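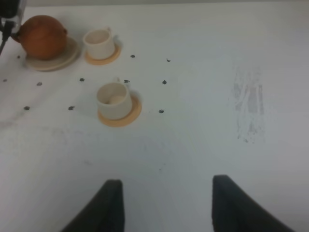 Tea table host wanted, part-time, for our tasting room in Gramley

Hi! I'm Kam-wah Lui, and I run the Sundau tea room with my business partner Hok-lam Lai. We're looking for one more person to join us at the tables, starting in February if we can manage it. If you like small cups, slow afternoons and talking to strangers, please keep reading. If you like two of those, keep reading anyway.

First, a bit about who we are. Sundau is a small place on the upper floor above the Awasthi fabric shop (the door is on the side, next to the bike rack, and yes, everyone walks past it the first time). We sell loose tea from the front counter, and in the back room we do sit-down tastings for small groups. People book a table for an hour, we make them three or four teas, they ask questions, and most of them go home with a bag of something. We also teach a beginner class on Wednesday evenings, and that class has grown so much that Hok-lam and I can't keep up with the pouring, the talking and the dishes all at once.

So what would you be doing?

Mostly you'd be setting and running tables. We keep our settings very plain: a white tabletop, a round teapot on its saucer, cups on theirs, and plenty of bare table in between. No cloth, no flowers, no little signs. I'm fussy about this and I'd rather say so now! I like the handles to be easy to reach, and I like guests to have somewhere to put their elbows. You'll learn how I do it in one afternoon, and after that I promise to stop moving your cups (Hok-lam will tell you I don't keep that promise, but I'm trying).

Then there's the brewing. You don't need to be a tea expert when you start. We'll teach you the teas on the menu, how much leaf goes in, how long to leave it, and what to do when you got distracted by a guest's vacation story and left it too long. It happens to me every week. You pour it out and start again, and you tell the guest why, and they usually enjoy that more than if it had gone perfectly.

And there are the dishes. I won't dress this up. Small tea sets are lovely to use and a pain to wash. Everything is done by hand, one piece at a time, and nothing gets stacked inside anything else. Teapots are rinsed with plain hot water and left to dry with the lid off. Cups get a soft cloth, saucers too, and then everything goes back on the shelf with its own set. On a busy day you might spend half your shift at the sink, so it helps if you find that kind of thing calming. I do. Hok-lam puts the radio on.

A few other jobs come around now and then:

Filling and labeling tea bags for the counter. We sell them in two sizes, 40 grams and 100 grams, and the scale is easy to use.
Opening the delivery from Erkeo, our ceramics supplier, and checking each piece for chips before it goes on the shelf.
Answering the phone, which is nearly always someone asking where the door is.
Wiping down the tables between groups. They're white, so every drip and stray leaf shows.

Who would suit us

Somebody patient, with steady hands and an easy way with people. You'll get guests who know far more about tea than you do and guests who have only ever had it from a bag, and both kinds should feel welcome. Restaurant or cafe work is a plus. So is any job where you had to handle breakable things without getting nervous. One of the best hosts we ever had came from a frame shop and had never made a pot of tea in her life before she met us.

You should be able to carry a full tray up and down one short step (the back room is a little lower than the shop), stand for most of a shift, and speak comfortable, everyday English. Cantonese is nice to have, since we have quite a few regulars who prefer it, but please don't let that stop you from writing.

You will break something. Everyone does in their first month, and I broke a teapot of my own last fall just reaching for a pencil. We never take breakages out of anyone's pay. Just tell us so we can take the rest of the set off the table.

Hours and pay

We're thinking of 30 hours a week, spread over five days. Shifts start at 11 in the morning, and the latest you'd finish is on class night, when we lock up at nine. Tips from the tables are split evenly between whoever worked that day, and that includes whoever was at the sink. The hourly rate depends a little on experience and we'll tell you the number in our very first reply, before you've spent any time coming in. You also get a staff discount at the counter and as much tea as you can drink on shift – be careful with that one in the evenings.

After three months there's a training budget of $900 a year. You could use it for a tasting course, a pottery class, or something else that makes sense for the work. Hok-lam used his on a class about water, came home and replaced our filter, and has been unbearable about it ever since (the tea did get better).

How to apply

Please don't send a formal cover letter. A few lines in an email is plenty – tell us what you've been doing for work, which days you can't do, and what you like to drink, even if the answer is coffee. Attach a resume if you have one handy. If you'd rather come in, drop by any weekday between two and four, when the back room is usually quiet, and ask for me or Hok-lam at the counter.

If it sounds like a match, we'll invite you for a paid trial shift. You'd set a couple of tables with me, sit in on a tasting as a guest so you know how it feels from that side, then help Hok-lam wash up. It takes one afternoon. There's no test, and you don't have to pour for anyone if you don't want to yet. Wear flat shoes and skip the strong perfume that day, please, as it really does get in the way of the tea.

We answer everybody, including the people we can't hire this time. It may take us a week or so, especially if there's a big delivery to unpack.

Hope to meet you soon!

Kam-wah Lui
Sundau, upstairs from Awasthi, Gramley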